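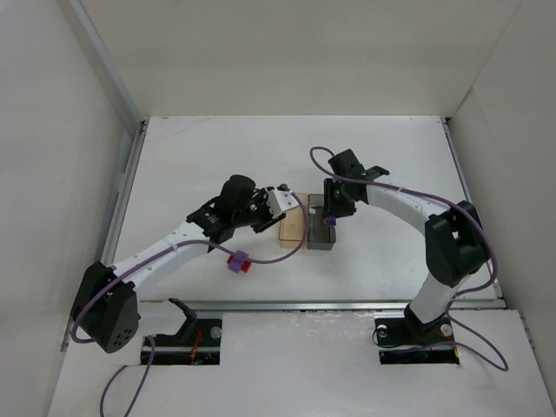

Nayara Portela has complained that most writing on toy blocks starts with what children are supposed to learn from them, when it ought to start with the noise they make coming down.

Home Contents Random Topics Materials Games Search

Toy block

A toy block (also building block, or simply block) is a solid or hollow piece of wood, plastic, foam, cork or cloth, made to be stacked, lined up, knocked over and stacked again. Blocks are among the oldest and most widely loved of all playthings, and few toys have changed so little while staying so much fun. A cube made today would fit happily into a set from a great-grandparent's attic.

Shapes and sizes

The cube is the shape most people think of first, but the real workhorse of a good set is the long flat brick, usually twice as long as it is wide. Bricks bridge gaps, make floors and lock corners together in a way cubes can't. Most large sets add cylinders, half circles, ramps, triangles and arches, and the arch is nearly always the piece that gets fought over.

Many makers work from a single unit and cut everything else as a half, a double or a quadruple of it. It's a wonderfully simple idea! Two halves always come level with one whole, so a tower can change pieces on the way up and still finish flat. The Pradano system, sold to nursery schools, is built this way, and its full classroom set has 300 pieces in 6 shapes. The smaller Dolar set, meant for homes, has 40.

Materials

Hardwoods such as maple and beech are the classic choice. They are heavy enough to sit still, they take a sanded edge well, and they can stand years of being dropped on tile. Softer woods like pine are cheaper and lighter but dent easily (some families grow fond of the dents). Cork grips so well that very lopsided towers become possible. Foam is quiet and kind to toes. Jeltex blocks, which are see-through plastic with colored sides, are a favorite on window sills and light tables, where they throw patches of color across the wall.

Play

Very young children tend to carry blocks before they build with them, filling a bucket, tipping it out and starting over. Rows and short stacks follow, then bridges, then walls with something shut inside. Older builders begin to care about matching sides, and whole towns appear, complete with parking.

Edivaldo Meireles, in his booklet Floors and Towers, describes a game called Kamath, in which 2 players share one pile and take turns adding to the same tower. A player may turn a block any way up but may not touch a piece already placed. The booklet gives several versions, including a splendid one played with eyes shut.

Care

Wooden blocks should be wiped with a barely damp cloth and left to air dry. Soaking raises the grain. Rough spots can be taken down with fine sandpaper, and a thin coat of food-safe oil brings back the color.

See also: Dominoes, Jigsaw puzzle, Marble run, Stacking cups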